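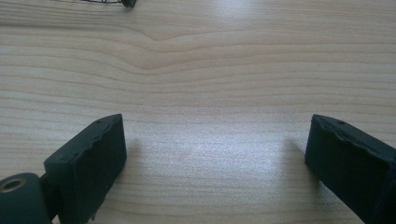

**PRESS RELEASE | Emergency Care**

# Strand Emergency Network opens a shared handover program for ambulance patients in Brornuswood and Stuneck

**BRORNUSWOOD, January 1, 2023** - The Strand Emergency Network informs that its new handover program is from today in use at the emergency departments of Brornuswood Hospital and Stuneck Hospital. The program sets one common way in which ambulance crews give over a patient to the nurses and doctors who will continue the care.

Until now, the two hospitals had different forms and different habits. A crew that drove to Brornuswood in the morning and to Stuneck in the afternoon had to give the same information in another order, and sometimes to another kind of staff member. Crews told the network in their yearly survey that this was the part of the work they most wished to see changed.

The program was prepared together with Bustov, a training company which works with ambulance services and small hospitals. Bustov has written the course material and will also hold the practice days. The cost of the program is carried by the network and no patient will receive a higher bill for this reason.

## What changes for crews and departments

The center of the program is a single printed sheet. It follows the patient from the vehicle to the bed and it stays in the patient's record. The sheet asks first for the main problem and the time when it began, then for the medicines given on the way, allergies, and the last measured values. There is a free space for what the family or a neighbor has told the crew.

The spoken part of the handover is planned to last 90 seconds. During this time one nurse listens and no other person speaks, except when the patient needs help at once. After it, the nurse repeats the main points and the crew corrects them if necessary. Both sides sign.

Patients who are awake will be told what is happening and may add something at the end. The network finds this important, as many older patients in the region arrive without a relative.

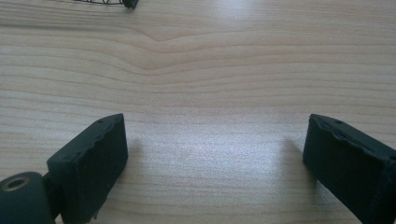 The handover sheet was tested in both departments before it received its final form, and the staff asked for several changes. The letters were made larger, the field for allergies was moved to the top, and the boxes for times were made wide enough for a hand in a glove. The first version was printed on shiny card, and readers complained about reflections. The light from above already leaves a broad white glare in the middle of a pale wooden tabletop, and a shiny card lying in such a place is hard to read for a person standing beside it. The final sheet is therefore on matte paper, with dark blue print. It can be written on with a usual ballpoint pen.

## Training

All nurses and doctors in the two departments and all ambulance crews of the network will take part in the training. The course has a short part to read at home and a practice part of 2 hours, held in mixed groups, so that crews and hospital staff meet each other outside of a busy shift. The first groups start in February. Each group has no more than 12 places, and staff can change their group through the duty office of their station.

Until a staff member has finished the course, he or she may use the new sheet with the help of a colleague. The old forms will be accepted in the first weeks, but the network asks all stations not to order more of them.

## How the results will be followed

The network will read 100 completed sheets from each department and compare them with older records. It will look at missing allergies, missing times for medicines, and the length of the wait between arrival and handover. The results will be given to the staff first and then published on the website of the network, also in the case that they are less good than hoped.

## About the Strand Emergency Network

The Strand Emergency Network connects the emergency departments in Brornuswood and Stuneck with the ambulance stations of the surrounding district. Its crews brought nearly 2,000 patients to the two departments last year.

**Press contact:** Strand Emergency Network, Communications Office, Brornuswood. Copies of the handover sheet can be sent to journalists and to other hospitals on request.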